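Where the Toothpaste Lives: Small Bathrooms and the Things We Keep at Eye Level

June
By Graça Torres
5 min read

3. What people put on the open shelf

I went into this part of the study expecting to write about clutter, and I ended up writing mostly about toothpaste. We had 81 households in the Uscombe sample and 613 logged items between them (our log only covers things kept on or in the wall cabinet, so the edge of the tub and the windowsill get their own section later). Toothpaste was the thing people had the strongest feelings about! They'd let a bottle of mouthwash wander all over the room, but the tube had a place, and if somebody in the house moved it there were words.

Most of the cabinets we looked at were the half-and-half type, with open shelves on one side and a mirror on the other. I have one at home and I've always been fond of it, so take my enthusiasm with a grain of salt. The open side gets used many times a day and the stuff on it gets seen by every guest, and those two facts pull against each other. Appiah, the earlier survey we borrowed our categories from, treats open shelves as "display" and closed ones as "storage." I don't think that split holds up in a bathroom. People told us again and again that the open shelf was simply where their hand went with their eyes half shut at six in the morning.

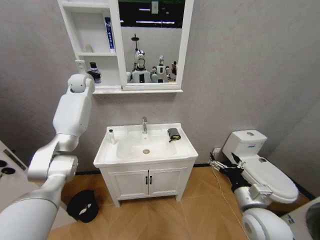 Figure 3. Mirror cabinet with open shelving on the left, toothpaste tube stored upright on its cap.

Standing the tube on its cap was the habit I found myself asking everybody about, probably more than the interview guide strictly allowed. Some people do it so the paste settles toward the opening. Others do it to save width, and with a narrow shelf I can see why – a tube lying down takes up the room of several small bottles. One woman in the Friday group said she'd only started after buying a new cabinet, when she found the old way left the tube poking out past the front edge, and she kept catching it with her sleeve.

Bottles were a messier story. We coded them by height, by how often they were used, and by whether the label faced out, and that last code gave us a lot of trouble (what do you do with a round bottle that has a label all the way around?). In the end we dropped it from the main table and kept it in the notes. What did hold up pretty well was the vertical order. Things used by everybody tended to go on one shelf together, and things belonging to one person got tucked toward the back or moved to a different level altogether. Larger households stuck to this more firmly than couples did, which makes sense to me, having grown up sharing one sink with 3 sisters.

I should say a word about the cabinets themselves. The Fudora and Stuso models in our sample have different shelf spacing, and a tall tube that stands up fine in one has to lie down in the other. We didn't control for this in the first round, and I wish we had. Section 4 goes back over the same items with shelf height included, and a couple of the patterns above get weaker once you do that, especially the one for bottles.

Last updated: June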